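The Drawer Problem

I promised a few of you an update on the robot chores question, and I've been putting it off because the answer keeps being "sort of." But it's 30 June 2023, half the year is gone, and my inbox has a whole pile of messages that all ask the same thing in different words: can I buy something yet that will put my kitchen away?

No. Sorry! But let me tell you where things stand, because I spent a good part of this spring bugging people about it and I had a great time doing it.

The chore I keep coming back to is drawers. Everybody wants to talk about folding shirts or loading the dishwasher (me too, I hate both), and meanwhile the groups I follow are still sweating over opening a drawer, putting something in it and shutting it again. You do this 40 times a day without a thought. You hook a finger on the handle, you feel it stick, you give it a wiggle, and you push it shut with your hip. A robot has no hip to speak of, and most of them don't feel much either. They have cameras, and a gripper with two fingers, and whatever they've picked up from practice.

A lot of that practice goes on in simulation now, in made-up rooms with made-up furniture. I used to think of this as cheating. I've come around. You can change the wall color, the cabinet, the light, the height of the handle, and nobody has to sweep up afterward.
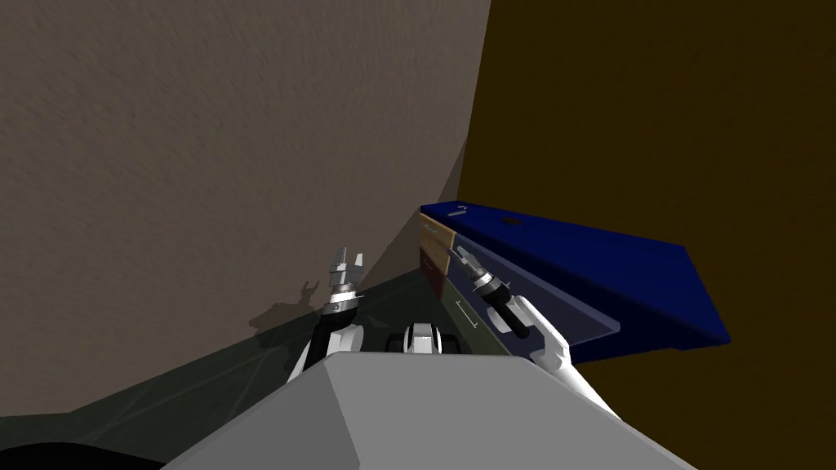
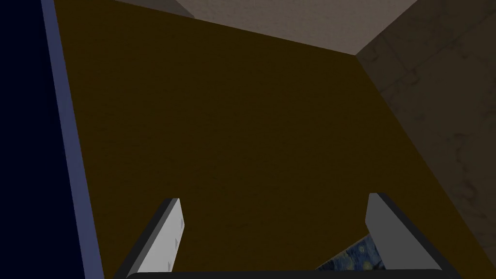
Margareta Lazăr, who has been patient with me on the phone more times than she had to be, works on a project called Trillus, and she put the trouble in a way that stuck with me. Getting to the handle is the easy part, she said. The hard part is the last inch, when the gripper is close enough to block its own view of the thing it's trying to grab. People solve that with their fingertips. Her group solves it with a second view and a lot of tries, and the tries are cheap as long as they're on a computer.

Then you take what the robot learned over to a real cabinet and it goes a bit sour. Real drawers rub. One runner is bent, there's a spatula standing up inside, the handle is loose because somebody (my husband) never tightened the screw. Margareta's group set theirs loose on a secondhand dresser and out of 8 drawers it got 6 open and closed again. I thought that sounded wonderful. She did not! One of the other two came all the way out and landed on the floor, and she told me that at home you'd be done with the robot right there, because who wants a helper you have to stand next to?

I think she's right, and it's why I'd look at the shop floor first. I talked to a man at Danko, where they pack spare parts, and their setup sounds dull in the best way. Same bins, same height, same light all day long. The arm pulls a bin, takes a part, pushes the bin back. When it misses, it stops and a lamp comes on and someone walks over. They had to change the handles on every bin to a fat square bar it could get hold of, and he told me the people on the line like the new handles better too, so that was money well spent either way.

Olley is trying the in-between thing, a machine for laundry rooms in apartment buildings. I haven't seen it run so I won't say much. They tell me September for a first test with real tenants, and I've asked very nicely to come along. The folks at Detodholm, who were going to do a kitchen helper, have gone quiet since winter and their phone rings through to a full mailbox. Make of that what you like.

So if you're asking me where to put your money this year, buy soft-close runners. I had them put in under the sink and by the stove and I'm thrilled with them, the whole job took one afternoon and my knees forgave me by supper. If you've got a robot at work that opens, closes, stacks or sorts anything at all, write and tell me how often someone has to go and help it. I'd love to print a few of your answers in the next issue, the grumpy ones too.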